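Dec 23, 2021

**Vetlow's old town gets a new set of guided walks, starting in February**

I've been leading people up and down the hill at Vetlow for long enough to know which steps wobble, and I'm very happy to say that from February I'll be doing it under my own name. Well, under the name Prillanura, which was my grandmother's word for the last hour of light over the valley. I couldn't think of a better one, and believe me, I tried!

There are two walks to begin with. The first is the Upper Town Walk, which sets off from the fountain by the lower gate and climbs through the weavers' lanes to the old grain store, then along the ramparts to the chapel of the ferrymen. It takes a whole morning if we stop as often as I like to stop. The second is the River Walk to Oltum, the village across the water, and that one's flatter, longer and a good deal muddier. You'll want proper shoes.

I keep my groups small. We go out with 4 guests at the least and 22 at the very most, and when it's a big party I bring a second guide along so that people at the back aren't listening to my left shoulder. Private walks can be booked too, for families or old friends or anybody who'd prefer to set their own pace.

What will you hear about? The salt road, for one thing, and the long quarrel between Vetlow and Oltum over who should mend the bridge (it's still a touchy subject in both places, so tread gently in the bakery). There are 200 steps between the fountain and the grain store and every landing has a story attached, some of them better documented than others. I'll tell you which are which. I've spent two winters in the parish records and I still haven't found the bell that's supposed to be at the bottom of the river, but I live in hope.

We also visit the Noh workshop, where they still bind books by hand in the back room of what used to be a stable. They've kindly agreed to open the door for my groups on the Upper Town Walk, and you can have a go at folding and stitching a little notebook to take home. I made one in the autumn and it's a bit wonky but I use it every day.

Both walks finish with something hot to drink and a slice of the local walnut cake, included in the price. If you don't eat nuts, just tell me when you book and I'll sort out another cake.
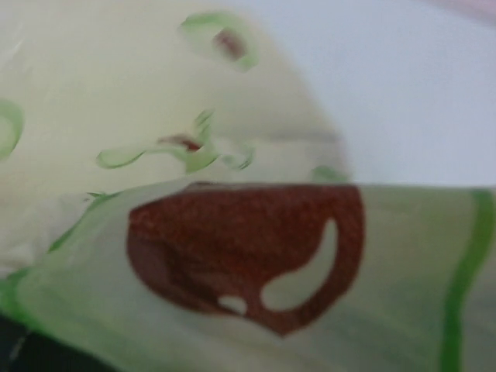
*A cup motif in reddish-brown on a pale printed bag.*

Walks run in the morning and again after lunch all through February, and I'll add later starts once the evenings draw out. Rain doesn't stop us, though ice on the steps does, and in that case I'll offer you another day or your money back, whichever you like. The Upper Town Walk isn't suitable for pushchairs or wheelchairs, I'm sorry to say. Most of the River Walk has a firm path as far as the mill, and I'm glad to plan a shorter outing there and back for anyone who'd find that easier. Dogs on leads are welcome on both.

Bookings are open now at the visitor desk by the lower gate, where you can also pick up a gift voucher and a printed map of both routes. Travel writers and tour operators who'd like to come along before the season gets going are very welcome, so please leave a note for Prillanura at the desk and I'll get back to you after the holidays.

**Ends**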